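Hindmont WR3 Under-Counter Grease Separator

Product overview

The Hindmont WR3 is a free-standing grease separator for small and medium commercial kitchens. It fits on the waste line between the pot-wash sink and the drain, and holds back fat, oil and food solids before they reach the pipework. It is made for cafés, pubs, care homes, schools and takeaways where there is no room for a buried tank outside.

The body is welded stainless steel with a clamped lid and a removable solids basket. There is no motor, no heater and no electrical connection. Waste water comes in at one end, slows down as it passes a pair of baffles, and leaves from low down at the other end. Fat floats and stays in the middle chamber until it is cleaned out.

Why fit a separator?

Washing-up water carries a lot of fat while it is hot. As it cools in the pipe, the fat sets on the walls and catches rice, peelings and anything else that comes past. The bore gets narrower, the sink drains slowly, and in the end it stops draining. Call-out charges for a blocked kitchen drain soon add up, and most kitchens have to close the sink or the whole service while the work is done.

Water companies do not allow fat to be put down the sewer in quantities that cause a blockage, and a business can be asked to pay for clearing one. An insurer or a landlord may also want to see that something is fitted and that it is being emptied.

Sizing

The WR3 is rated for a flow of 72 litres a minute. That covers one double-bowl pot-wash sink, or one single sink and one hand-fed glasswasher. It should not be used with a pass-through dishwasher unless our technical desk has checked the layout first. Dishwasher water is very hot and full of detergent, and both of these carry fat straight through a small separator.

If you have more than one sink run, fit one unit to each run or ask us about the larger WR5, which takes up to 3 inlets.

Do not connect toilets, hand basins in washrooms or rainwater pipes. A waste disposal unit must not be fitted upstream. Ground food fills the chamber in days and starts to smell.

What is in the box

Separator body with lid and four clamps
Lid seal, fitted, and one spare
Solids basket
Inlet and outlet connectors with rubber couplings
Adjustable feet
Skimming scoop and scraper
Installation sheet and a blank cleaning log

Prices

WR3 standard, supply only: £2,235 plus VAT
WR3 with delivery, fitting and first service: £2,895 plus VAT

The fitted price covers a straightforward ground-floor job with the waste pipe within reach of the unit. Changes to the floor, moving a sink and work outside normal hours are quoted separately. Delivery on supply-only orders is free to mainland addresses. Offshore deliveries are charged at cost.

Prices on this page were checked on 14 September 2025. Kitchens already on a Dillby service contract get their usual discount, which is taken off at the invoice stage and does not show in the basket.

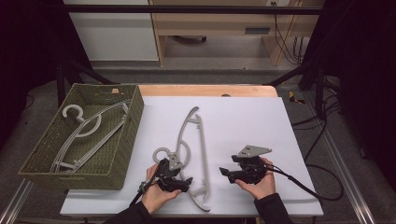 Grey plastic hangers, with an olive-green basket on the left.

Fitting

The unit stands on a level floor and must be filled with clean water before it is used. Leave enough clear height above the lid to lift the solids basket out. We see a lot of separators pushed under a shelf where the lid cannot come off, and they never get cleaned.

Keep the pipe run from the sink short and give it a steady fall. Long, flat runs let the fat set before it gets as far as the unit. The outlet must be vented, otherwise the chamber can siphon and lose its water.

Our own fitting team is run by Heledd Vaughan. If you are using your own plumber, please send them the installation sheet before the day and not on it. Dehua Yan on the technical desk will look over a sketch or a few photos of the sink run and reply by email.

Cleaning

Empty the solids basket at the end of every shift. Scrape it into the food waste bin and rinse it in cold water.

Skim the middle chamber once a week to begin with. After the first month you will know how quickly it fills and can adjust – a fried chicken shop may need to do it every other day, a tea room once a fortnight. Put the fat in a sealed tub for collection. Never flush the chamber with boiling water or caustic cleaner. It melts the fat and moves it down the line, where it sets again.

Write each clean in the log, with a date and initials.

A full pump-out and wash is needed every three months. This can be booked as a one-off or as part of a contract.

Dosing

The WR3 can be used with Zelow dosing fluid, which is sold separately. Dosing helps to keep smells down between cleans. It does not replace skimming. The Owino wall pump fits the standard Zelow bottle and needs a socket nearby.

Guarantee

The body is guaranteed for five years against leaks at the welds. Seals, clamps and couplings are covered for one year. The guarantee does not cover damage from bleach left standing in the chamber, or dents to the lid.

Availability

Supply-only units are in stock. The next fitting dates are in October. For orders and contract prices ask for Yareli Sandoval in sales. For spares, quote the number stamped on the plate next to the outlet.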